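Demonstration collection (robot learning)

Demonstration collection is the gathering of recorded examples for a system that learns to move a robot arm. A person steers the arm through a task, the arm's joint positions and the camera views get saved together, and the recording is later used for training. One recording is usually called an episode. Also called demo gathering, teleop collection, or in older lab notes just "runs".

Background

Early robot arms were programmed by hand, point by point. Fine for a part that always arrives in the same place. Poor for kitchens. Learning from examples moves the work from writing motions to showing them, and so most of the effort in a project now goes into the showing: setting up a table, doing the task, putting everything back, doing it again.

How an episode is made

The operator sits or stands near the table and moves a leader arm, a handheld controller, or sometimes the robot itself by its wrist. The follower arm copies. Cameras record from one or more positions, commonly a fixed one beside or above the table and a small one on the wrist. An episode starts with the arm at a rest pose and ends when the operator marks it done. Length varies a lot, a simple pick and place is short, anything with a lid is longer.

Each episode normally carries:
the camera streams
joint positions and gripper opening, with timestamps
a task sentence, such as "put the pumpkin in the pot"
a mark for success or failure
operator initials

Timestamps matter more than beginners expect. If the camera clock and the arm clock drift apart the system learns to act late.

Variation

A set where the plate never moves teaches the arm one spot on the table. Collectors therefore change the start layout between episodes, by a printed list or by a random draw. Objects get swapped too, and lighting, and the task wording. Too much change at once is also a problem with a small set. Mounir Filali's collection notes for the Wastari project suggest holding the large object still and moving the small ones first, then the other way round. Not everyone agrees. Solveig Bråten prefered to change everything from day one and throw away more.

Failed episodes

Practice differs. Some groups delete every miss. Others keep the ones where the operator fumbles and then recovers, as the recovery is useful to the learner. Dropped objects with no recovery are mostly cut. In the Wastari set, 416 episodes were kept after review and 152 removed, the bulk of the removals for bad timestamps and not for bad grasps.

Operators

Operator style shows up in the data. A fast operator and a slow one doing the same task give the learner two answers to one question. Bendik Hellström's handbook, used at Cundov, asks for one steady speed, no pausing above the object, and the same approach side for a whole batch. It also asks for breaks after 6 batches, tired hands make jerky paths.

Tabletop kitchen scenes

Kitchen tasks are a common choice. The items are cheap, people know what they are for, and a task can be said in one sentence. Toy food is widely used in place of real food, it keeps its shape and doesnt spoil. Pots bring in lids and handles, which call for a different grip than a round toy does. Clear glass lids and chrome trim are known trouble for depth cameras and often come back as holes or noise. Plain walls and dark, dull table tops are easier.

Scenes are kept sparse at first, a cooker, a plate, one item of toy food, and filled up in later batches.

An electric pot with its glass lid on, and a toy pumpkin on a blue plate beside it.

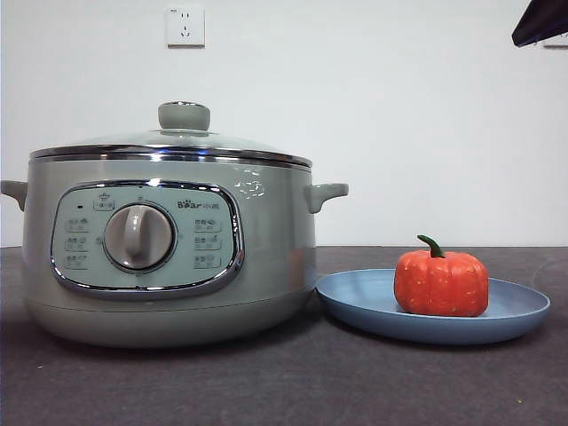 Labeling and review

Review happens after collection, ideally by someone other than the operator. The reviewer plays the episode, checks the task sentence against what the arm did, trims dead time at both ends. Wrong sentences are the most common error. "Plate" typed for "pot" is a classic. Gunvor Hägglund's review sheet has a separate box for it.

Storage

Video takes up nearly all the space. Joint data is tiny next to it. Sets are usually split into training and held-out parts by layout, so the same arrangement does not land in both. Splitting by episode alone gives scores that look better than they should.

See also

Teleoperation
Imitation learning
Gripper
Camera calibration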